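Zondalard Hall, Stolville
Pre-season safety walk-through, with comments

Completed Mar 3, 2018, ahead of the Iltodance autumn classes

What a good morning this was! The hall came up better than it has in years, and most of what's left can be sorted with a screwdriver and a bit of patience. Each item is marked OK, FIX or WATCH, and the comments follow underneath.

Entry and exits

1. Front doors open fully from inside without a key. OK
Both leaves swing freely now. The new closers are a treat, very gentle on little fingers.

2. Side exit clear, inside and out. FIX
The door is fine but the wheelie bins have crept back over the path. Please move them to the fence before the first class.

3. Exit signs lit. OK
All on, including the one over the side door that used to flicker.

4. Occupancy notice on display. OK
The limit is 110 people. The notice has faded a little, so a fresh print would be lovely.

Floors and walls

5. Boards level, no raised nails or splinters. WATCH
I went over the main floor in socks (best test there is) and found one rough edge near the stage steps. Sanded it on the spot. Check again after the tap group has been through.

6. Skirting firmly fixed. OK
Gave it a push every couple of steps along the long wall. Solid as anything. 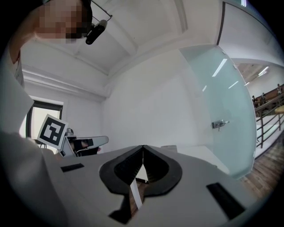

7. Stage steps and handrail. FIX
Rail has a slight wobble at the bottom bracket. Two longer screws should do it. Keep the steps roped off until then.

8. Mats and rugs lie flat. OK
The old hallway runner has gone to the tip, and good riddance. It tripped me up twice last year.

Electrical and lighting

9. Power points and switches undamaged. OK
No cracks or scorch marks. The double adaptor behind the urn has been replaced with a proper power board.

10. Emergency lights hold for the full test. WATCH
They lasted the 30 minutes, but the one in the store was looking dim by the end. Ask Pasichnyk Electrical to test the battery at their next visit.

11. Ceiling free of stains, sagging or cracks. OK
I was so pleased with this one. After the gutter work I half expected a brown patch somewhere, and couldn't find a single mark.

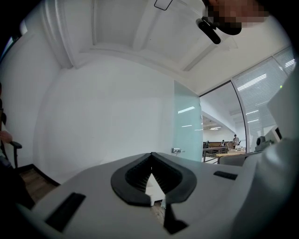

Items 6 and 11: white wall, dark skirting and ceiling.

Kitchen and first aid

Extinguisher and fire blanket. OK
Tags current, both easy to reach from the doorway.

Hot water. WATCH
Runs very hot at the left tap. There's a warning label up for now and the plumber is booked for later in March.

First aid kit. FIX
Low on bandages and instant cold packs, and somebody has borrowed the scissors. Restock before classes start.

Still to do: 2 jobs before opening, which are the bins and the handrail, then the first aid top-up on the way in. The next walk-through will use this same sheet, so write on it as you go and leave it in the folder by the office door.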